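How to test a cleaning robot's glass claims before you sign anything

Every vendor pitch I sit through has a window in it. The arm glides down a bare pane, the squeegee leaves a clean stripe, and the slide says "glass: solved." Then you walk back to your own building and look at the doors. Below is the check I use on any machine that is supposed to take over door cleaning. It takes one Monday evening, a cloth, and a person who knows how to clean.

Step 1. Pick your worst door. Leave the big lobby window alone. You want a door people push with their hands, preferably one with frosting, film or lettering on it. At our Bredton site that's any of the meeting room doors.

Step 2. Clean it by hand first and pay attention to what you do. Most people put one hand flat on the glass and wipe with the other. The free hand braces the door, and it tells you how hard you're pushing. Ask the vendor what does that job on their machine. With a one-armed unit, the usual answer is "the door should be latched." Write that down, along with who is going to latch it.

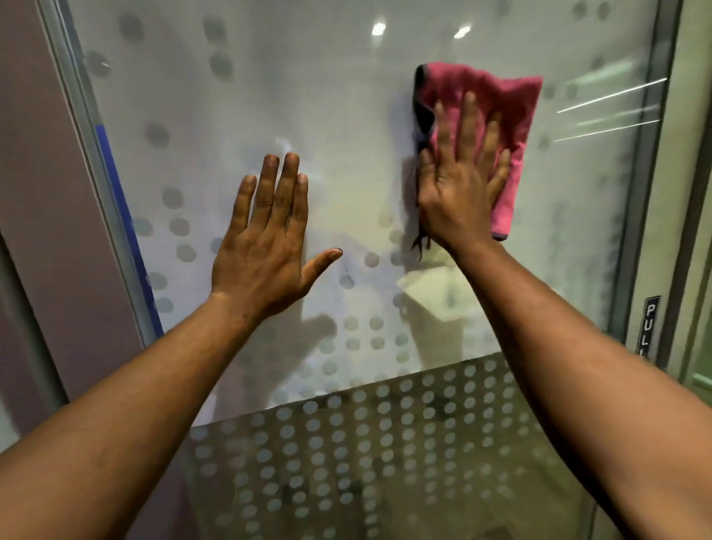
Wiping a dotted, frosted door with a folded microfiber cloth, one hand flat on the glass.

Step 3. Ask how the machine finds dirt. On clear glass, a camera has a chance. On a patterned film, a faded dot and a greasy smudge can look much alike, and so can the glare from a ceiling light. The Onodden demo unit we tried got around this by wiping the whole panel every time. That's a fair workaround, but please don't let anyone call it detection.

Step 4. Check the edges. Look at the strip next to the frame, the corners, and whatever is under the handle. Measure what gets missed and ask for the figure in the contract.

Step 5. Count the cloth changes. A person refolds a cloth to a clean side without thinking. Onodden's unit stopped and waited for me to do it.

Step 6. Do the money last. Coutinho quoted us 2185 a month for a leased arm, plus 30 per visit when it needs recalibrating. Their brochure promises 3000 panels between services. Ask what kind of panels.

If a machine gets through steps 2 to 5 on your own door, with your own lights on, call me, I'd like to see it. So far I'd let one do plain windows at night and keep people on the doors. I'll run the same check on the Pommont machine in April.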